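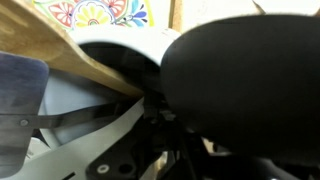
Gripper Trials, Working Meeting
Minutes, September

This site uses cookies to remember your settings. Accept | Manage

Chair: Aisyah Saragih. Started 2:10 p.m. Minutes of the last meeting were accepted with one fix: the Nasten wrist camera is on loan until spring, not bought.

1. Kumov and Fata grippers
Both have now done the kitchen set, 60 tries each. The Fata flat fingers did better on spoon handles and other thin items. Kumov did better on bowls but let go twice when the arm turned at the wrist. Agreed to run the bowls again with new finger pads on both before ranking them.

2. Wrist camera
The view gets crowded when the gripper is in close, and the bracket takes up a good part of the bottom. Moving the mount was discussed. Left as is for this round so the recordings can be compared. A. Saragih to ask Nasten for the longer bracket drawing.

3. Controller
The Hjaltested controller stopped once with a cable fault. Cable reseated, no repeat so far. The log now holds 2,890 entries. It overwrites at 3,000, so it must be copied off before the next session.

4. Cost
A spare set of Fata fingers is $136. Approved. Kumov spares held over until the bowl runs are in.

5. Other
Arm speed stays at the low setting. Request to add glass jars turned down for now.

Closed 3:05 p.m.

Related items
Finger pad wear notes
Controller log: how to export
Kitchen set object list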